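3.2 Opening hours and visitor spending

Our second question was whether Sunday closing changes where visiting fans eat during a championship weekend. We used the receipts survey run by Lykkegaard in Westitus, a host city where many independent restaurants close on Sundays. The survey reached 1,255 ticket holders. After removing forms with no meal entries, 1,240 remained.

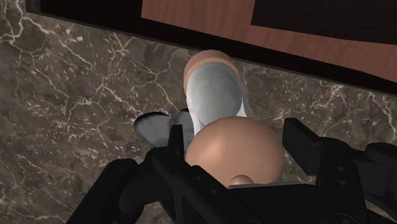 Respondents listed every meal bought between Friday evening and the end of the game. We sorted these by distance from the stadium and by type of restaurant. Hotel meals were kept separate, as many were included in the room price and could not be given a fair value.

Of the restaurants named on the forms, 38 were closed on game day. Two of them, Pasetti and Yeo, were also the places fans most often said they had hoped to visit. Most of these fans went on Saturday instead. Those who arrived on Sunday morning had no such option and mainly ate inside the stadium.

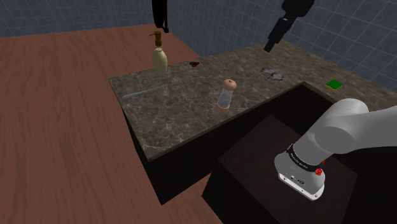

Figure 2. A white robot arm above a basin in a marble countertop.

The shift was weaker in the Vuleck district, where the train line gives easy access to suburban restaurants. We did not ask about alcohol sales, and tips were left out of all totals. Fans who stayed with family are included, but their home-cooked meals were recorded as zero spending. Section 3.3 repeats the analysis for local residents.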